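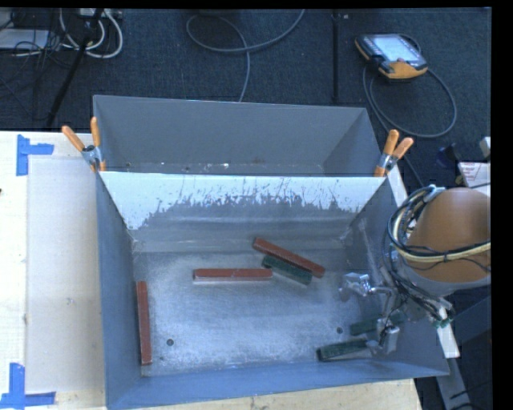 Two bins, two spring clamps, six bars. Notes on the joint, the paint and the floor below.

Américo Ramalho
Bin thread. Several people asked how the bins are joined, so I'm writing it down once and will link to it from now on.

The joint is two spring clamps with orange handles, one at each corner where the rims touch. There are no bolts or brackets in my plan and no tape. It comes apart in a few seconds, and I take it apart every Wednesday to sweep out both sides.

Both bins came from Lillis, the surplus place in Flullbridge. Inside length of the front one is 579 mm, measured along the floor. Inside width is 332 mm. If you measure at the top you get more, as the walls lean. Measure at the floor if you care about what fits lying flat.

Why clamp them at all: an unclamped pair creeps. You drop something in the front bin, the front bin moves a hair toward you, and by the end of the day there is a gap between the rims. Small parts find the gap. Then you are on your knees with a flashlight.

Clamp position matters more than clamp strength. My first attempt was one big clamp in the middle of the shared edge. The middle held perfectly and the corners opened and closed like a hinge when either bin got bumped. Moving to the corners fixed that with weaker clamps.

The second reason for corners is access. The middle of the shared edge is where your forearm goes when you reach into the rear bin. A clamp there is in the way on every single reach. At the corners you hit it once a week, usually with a sleeve.

Handles up. I have tried them pointing down into the front bin and it eats usable wall. I have also tried them down into the rear bin, same problem, and harder to squeeze. Up is ugly and correct.

Check the jaw pads. If the pads are hard or missing, the clamp is metal on metal and will walk along the rim when the bin is knocked. Movden sells replacement pads in bags. They are overpriced and they do fit.

Someone will say binder clips. Binder clips are fine on a thin folded sheet. A rolled rim pushes them open past where they like to be and they jump off. I have one somewhere behind the radiator that did this.

Someone else will say rivets. Yes, if the bins never need to be separate again. Mine do.

Now the paint.

The far inner wall of the front bin has a broad white area across the top. The lower border is ragged, with scraped streaks and flecks where the gray shows. It tapers off toward the left corner. It has been getting worse all spring and I have stopped fighting it.

The idea was a light backdrop, so that dark parts show up against the wall. It works for parts near the top. Nothing stays near the top. Things end up on the floor, which is bare, so the paint is mostly in the wrong place. My mistake, and a cheap one.

Prep was a wipe with a rag and optimism. What I should have done: degrease, scuff with a fine pad, wipe again, primer made for bare metal, then color. I had a can of Rebelo white left over from a door. Door paint is made for doors.

Failure always starts at the lower border, where there was an edge to catch. Long parts sliding down the wall get under it and lift a flake, which leaves a new edge for the next part. Leaving paint to end partway down a wall that gets hit is asking for this. Either coat all of it or none.

If you do paint a bin, feather the bottom edge with a pad once it has cured. I tested this on a scrap piece and it did hold up better. I did not then do it on the bin.

Flakes. They get into the corners and stick to anything with oil on it. I vacuum, then use a damp rag. A brush just moves them to the other corner. If your parts go anywhere near food, don't paint the inside of the bin.

Setareh Sharifi asked whether I am going to strip it. I priced the stripper and the afternoon and decided no. I will scrape what is loose and leave what is tight. Ask again in June.

Floor.

The floor is worn metal with a brushed look and a lot of pale blue and white scuffing. It was mottled like that when I got it and I have added my share. It doesn't bother me. A scuffed floor hides new scratches, and it throws less glare than a polished one.

There are two small dark round holes in view on the floor of the front bin, one at the lower left and one at the right. I don't know what the previous owner used them for. I leave them open. If you keep screws in a bin like this, cover yours, from underneath, with foil tape. On top it peels the first time something drags across it.

Don't plug holes like that with a rubber grommet if you need long parts to lie flat. The lip stands proud and everything rocks on it. Ask me how many I bought.

Bars.

Three red, three green. They are what I use to check whether a bin is a sensible size for long stock. Long parts are the hard case. Round things roll to the low spot and short things pile up. Bars lean on walls, bridge over each other and line up where you don't want them.

Two patterns come up again and again, and both are in the photo. First: parallel to a wall. The red one on the left is close to the side wall and nearly parallel to it. A bar next to a sloped wall is awkward to pick up by its sides, since your fingers run out of room on the wall side. Grab an end and swing it out.

Second: pairs. The diagonal red has a green right beside it at almost the same angle. When two bars match angle like that you tend to pick up both, or pick one and shove the other. I nudge the end of one first to open a wedge, then lift.

The easy one is the horizontal red near the middle. Open floor on most of its length. If every bar landed like that I would have no thread.

Corners are the slow part of any bin. The two other greens are in the lower right, one farther back toward the right wall and one near the front wall. Reaching into a corner means working against two walls at the same time. I go to corners last and accept that they take longer.

Sloped walls help with some of this. A bar that hits a sloped wall tends to slide down and away from it. A straight wall lets it stand on end and stay there. I had a straight-sided tote before these, and standing bars were a daily event.

What sloped walls cost you is floor. The outside of the bin takes up more bench than the floor inside would suggest. Plan the bench from the rim size and plan the contents from the floor size. I planned both from the rim and had to move a shelf.

On color: red and green is a bad pair for anyone who has trouble telling them apart, and these greens are dark, which makes it worse in low light. If I were buying bars again I would get yellow and blue. If you are stuck with red and green, mark one set with a notch or a strip of tape you can feel.

Light. Overhead light straight down into a metal bin gives you a hot patch on the floor and dim walls. Move the lamp off to one side and up. The far wall goes duller, the floor evens out, and dark bars stop disappearing next to the near wall.

The rear bin gets whatever comes out of the front one. Its rear wall is tall, and I like that behind a transfer. If you throw slightly long, the part hits the wall and drops in. With a low wall at the back it lands on the floor of the room.

Transfer height is set by the shared rim. Every part has to clear that edge and the clamps. For bars I lift one end over, rest it on the rim in the middle, and let it slide. Going over near a corner means catching a handle.

The rims should sit level with each other before you clamp. If one bin is higher by even a little, the jaw grips the high rim only and you have decorated one bin with a clamp. Shim the low one. I use strips cut from an old cutting mat.

Noise: metal bins are loud. A sheet of shelf liner under the outside of each bin takes away most of the ring. Liner on the inside kills the sound completely, but bars grip it and stop sliding, and you lose the benefit of the slope.

Cleaning order, for the two people who asked. Bars out. Clamps off. Vacuum the corners, damp rag on walls and floor, dry rag right after. Wipe the rims too, where the jaws sit. Grit under a jaw pad is how the pad gets chewed.

Spare parts I keep in the drawer below: one extra clamp, a bag of the Movden pads, foil tape, the cutting mat strips. I have used everything except the extra clamp.

Things I would change if starting over: no paint, or all paint. Different colored bars. Shelf moved before the bins arrived. I would keep the clamps exactly as they are.

Correction to an earlier post: the Movden pads come in two thicknesses. Get the thinner one. The thick one stops the jaws from closing fully on a thin rim and the clamp tips outward.

Reply to a few messages: I don't have a part number for the bins. Lillis sells them off a pallet, and the pallet is different each time. Bring a tape measure. 332 at the floor is the narrow dimension to look for if you want the same one.

Will add to this when I get around to scraping the wall.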